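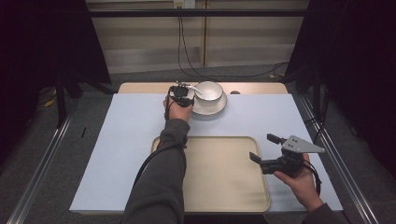 Call for Participants: Household Meals and Eating Habits Study

The Merrick Institute for Food and Household Research invites adults living in Coltomach and the surrounding townships to take part in a study of everyday meals at home. The study will record what households eat, when they eat it, and how the work of cooking and clearing up is shared. Enrollment opens in October and will close when 295 households have been accepted.

Background

The Institute carried out its first survey of home meals in the Sinder Valley, where 3,021 residents returned a written questionnaire. The answers gave a useful picture of shopping and food costs but said little about the meals themselves. Many respondents wrote in the margins that their week did not fit the boxes provided, particularly those who worked nights or cared for a relative. The present study uses a meal diary and two home interviews, and follows each household for eight weeks.

Who may apply

Applicants must be 18 years of age or older and must have lived at their current address for at least six months. Households of any size may apply, including people who live alone. One adult in each household will serve as the main contact and will complete the diary. Other adults in the home must give their own written consent before any information about their meals is recorded. Children may be included with the consent of a parent or legal guardian.

The Institute particularly welcomes applications from the following:

Households in which at least one adult works evening or overnight shifts
Households of three generations
Adults over 70 who prepare most of their own meals
Residents of Raratton and the farms to the north of it, who were not reached by the earlier survey

Persons who are following a diet under the direct supervision of a hospital are asked not to apply at this time. Employees of the Institute and members of their households are not eligible.

What participation involves

The main contact will keep a meal diary on four days of each week. Entries may be made on paper or online and normally take ten minutes. Participants are asked to note the time of the meal, the food served, who prepared it, who was present, and where it was eaten. Meals eaten standing up, in a car, or at a desk should be entered in the same way as any other meal. No weighing of food is required.

An interviewer will visit the home once near the start of the eight weeks and once near the end. Each visit lasts up to 90 minutes and may be arranged for any time between 9 a.m. and 8 p.m. During the first visit, the interviewer will ask to see the places where food is stored and prepared. Participants may decline to show any room or cupboard and are asked not to tidy or restock for the occasion.

Participants are also requested to keep their grocery receipts in the envelope supplied. Receipts showing items the participant does not wish to disclose may be left out or marked over.

Payment

Each household that completes the study will receive $295. Half of this amount is paid after the first home visit and the remainder after the final diary is returned. A household that withdraws partway through will keep any payment already made. Payment may count as taxable income.

Privacy and consent

Names and addresses are stored separately from diaries and interview notes. Published results will not identify any household. Participants may withdraw at any time without giving a reason, and may ask for their records to be destroyed up to the point at which the results are analyzed. The study has been reviewed and approved by the Institute's research ethics board.

How to apply

Application forms are available at the front desk of the Merrick Institute in Coltomach, at the Raratton public library, and through the Participate page of this website. Forms may be completed in English or Spanish. Applicants who need help with the form, or who require large print, should ask at either desk.

All applicants will receive a written reply within four weeks. Eligible households that cannot be offered a place will be put on a waiting list unless they ask otherwise. Applications should be marked "Household Meals" and returned to the Study Office, Merrick Institute, Coltomach.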